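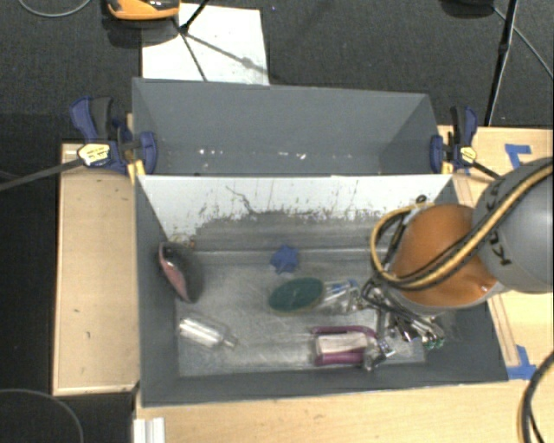 Carolina Garcia
Okay, I've had the Dreda picking kit running on our arm since January and people keep asking how it's going, so have a thread. Short version: I'm really, really enjoying it. Long version follows, with the annoying parts left in.

For anyone new to my feed: I run a small automation lab in Bragança, we do mixed-item picking, and we've tried a lot of grasp software over the years. Dreda is made by Priris. I'm paying for it like any other customer and they haven't seen a word of this.

What's in the kit: the planner license, a calibration plate, a mounting bracket for the camera, a cable I still haven't found a use for, and a very good printed guide. You bring the arm, the gripper and the bins. We bolted it onto what we already had, including our old finger gripper with all the linkages showing (I love that ugly thing and I'm keeping it).

Setup took me one long afternoon. I'd blocked out most of a week! The calibration routine moves the arm through a set of poses, thinks for a bit, and gives you an error number with a little map of where the error lives. Ours was worst in one corner, and the map told me exactly which corner.

Tip from that afternoon: clamp your bins. Two bar clamps, one each side, where the two bins meet. I calibrated once without them and then bumped the table with my hip and had to do the whole thing again.

Second tip, route your cables before you calibrate and then leave them alone. Ours loop out in front of the arm and the planner has a setting called "soft volume" where you sketch the space they take up. It took me three tries to get the shape right, but the arm plans around them nicely now.

My test set is 16 objects, chosen to be mean. Glossy things, fuzzy things, see-through things, things with no flat side anywhere. I toss a handful of them into a gray bin that is scratched to bits, and the arm moves them over to the second bin and back again.

About that scratched bin. Every vendor demo I've ever sat through used a lovely clean matte tote. Real bins get scuffed and they throw light everywhere! With our previous software the shiny patches on the floor of the bin kept turning up as objects and the gripper would go down and politely pinch nothing. Dreda did this to me twice on the first day, then I ran the "learn empty bin" step (guide, page nine) and I haven't caught it doing it since.

Okay, results. I logged 592 pick attempts on the default settings, no tuning, no retries counted as wins. 143 of those failed. I know that sounds like a lot, but please remember what's in the bin! Our old setup had a much worse time with the same set, bad enough that I stopped logging it.

Where the failures came from, going by my notes: mostly clear stuff. The transparent bottle when it's lying on its side, and anything crinkly and see-through. The body of the bottle is fine if it gets a decent view, but it likes to go for the neck, and the neck slips out of our fingers nearly every time.

The small blue star surprised me. I put it in expecting trouble, with those blunt little points and so little height off the floor, and it's one of the most dependable picks in the set. It comes in across two opposite points and up it goes. I watched that one more times than I needed to.

Clutter against a wall is still hard. When something long leans on the side of the bin, the planner sees it perfectly well and then spends ages deciding whether the fingers fit between it and the wall. Sometimes it gives up and takes an easier item first, which I think is the right call, but you'll see the pause and wonder if it froze. It didn't. Give it a second.

Speed! Priris lists up to 200 picks an hour with a single arm. We're slower than that, partly our arm speed limits (I keep them low when students are around) and partly those pauses. If you're buying for throughput I'd ask them for a trial with your own items in your own bin before signing anything.

My favorite feature by a mile is the grasp replay. Every attempt gets saved with what the camera saw, the grasp it picked and the four it turned down, and you can scrub through it afterward. I used to stand next to the bin squinting and guessing. Now I open the replay, and half the time I can see the finger was going to hit a neighbor before it ever moved.

Things I don't like, so you get both sides. The license is tied to one computer and moving it means writing to support. The interface hides the gripper offsets two menus deep and calls them "tool trims", which I'd never have guessed. And the update in the middle of my testing reset my soft volumes without a warning. Export yours!

Support has been lovely, though. I wrote to them grumbling about the reset and had an answer by 4 pm the same day, with a file to restore the old shapes and a promise that the next version will ask first. I'll report back on whether it does.

Someone asked how it stacks up against Turine. I've only had Turine on loan for a short while, so take this lightly. Turine felt quicker to choose a grasp and I liked its dashboard more. It was fussier about lighting, and in our room, with the sun coming across the floor in the afternoon, that mattered a lot. If you have a closed cell with fixed lights, try both.

Another question from the replies: do you need a fancy gripper? Nope. You enter the finger width, the stroke and a rough shape for the body, and it works from that. I do suspect softer fingertips would rescue a good share of my bottle picks. Pads are ordered and I'll run the same set again with nothing else changed.

And yes, you can run it without a robotics background. One of our first-year students did the second calibration with only the printed guide and me sitting on my hands in the corner. She got a lower error than I did. We're using hers.

Next up: the rerun with the new pads, then a fuller bin with things piled on top of each other. If you have a nasty object you think will beat it, tell me what it is and I'll try to find one. Already on the list from the replies are a whisk, a bag of marbles and a wet sponge (I'm saving the sponge for last).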